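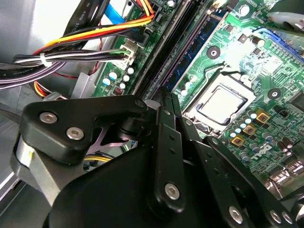 Boîtier d'ordinateur de bureau ouvert, avec la carte mère.

Coopérative de traduction Clarholm
Procès-verbal de la réunion des associés
15 février 2019, salle du premier étage

Présents : 8 associés sur neuf. Mme Barov est excusée et a donné son pouvoir par écrit.
Secrétaire de séance : Tsutomu Kudo
Début de la réunion : 14 h 10

1. Approbation du procès-verbal précédent

Le procès-verbal de la réunion de janvier est approuvé avec une correction. Au point 4, il faut lire « les heures de relecture » et pas « les heures de lecture ». Je m'excuse pour cette faute, qui change le sens de la phrase.

2. Remplacement des ordinateurs

Les postes de la grande salle sont devenus lents, surtout quand on ouvre le logiciel de mémoire de traduction avec un dossier lourd. Deux solutions sont présentées. La première est de louer des machines neuves chez Traner pour trois ans. La deuxième est de garder les boîtiers actuels et de changer seulement les disques et la mémoire.

Le devis de la société Kubo pour la deuxième solution est de 1 443 euros, pour 10 postes, pièces et travail compris. Le devis de Traner n'est pas encore complet : il manque le prix de l'assurance et les conditions de fin de contrat. Une associée fait remarquer que l'année dernière, nous avons déjà signé trop vite pour le photocopieur. Un autre associé préfère la location, parce que les pannes seraient à la charge du loueur. Il demande que son avis soit noté, ce que je fais ici.

Vote sur la proposition de Kubo : sept voix pour, une contre, une abstention (pouvoir de Mme Barov compris). La proposition est adoptée. Les travaux se feront salle par salle, pour que les traducteurs avec un délai urgent puissent toujours travailler. Chacun doit sauvegarder ses glossaires personnels sur le serveur avant la fin du mois. Les fichiers laissés sur le bureau de l'ordinateur ne seront pas copiés.

3. Tarifs de relecture

La discussion a été longue. Le tarif à l'heure est clair pour nous, mais plusieurs clients demandent un prix au mot et ne comprennent pas nos factures. Il est rappelé que les textes juridiques demandent beaucoup plus de temps que les notices. Les associés ne trouvent pas d'accord sur un tarif unique. On décide d'essayer un prix au mot pour les notices techniques seulement, et de garder le tarif à l'heure pour le reste. Le point sera repris en mars avec les chiffres des premières commandes.

4. Formation

Une formation sur la terminologie médicale est proposée à deux associés. Le coût est de 600 euros par personne. La coopérative paie les deux inscriptions, les frais de train restent à rembourser sur présentation des billets. Les participants feront ensuite un petit exposé aux collègues, sans obligation de document écrit.

5. Locaux

Le radiateur du couloir fait de nouveau du bruit. Le propriétaire a été prévenu par courrier et n'a pas répondu. Une deuxième lettre sera envoyée en recommandé.

La clé de l'armoire des archives n'a pas été retrouvée. La personne qui l'a prise par erreur est priée de la remettre dans la boîte à côté de l'entrée.

6. Questions diverses

Il est demandé si l'on peut recevoir l'ordre du jour plus tôt. Le secrétaire l'enverra désormais une semaine avant chaque réunion. Les points ajoutés après cette date seront traités dans les questions diverses, sans vote.

Les congés d'été doivent être inscrits dans le calendrier commun. Pour le moment, trois personnes ont choisi la même semaine et devront s'entendre entre elles.

La séance est levée à 16 h 25. La prochaine réunion aura lieu en mars, le jour sera confirmé par courriel.

Le secrétaire de séance,
Tsutomu Kudo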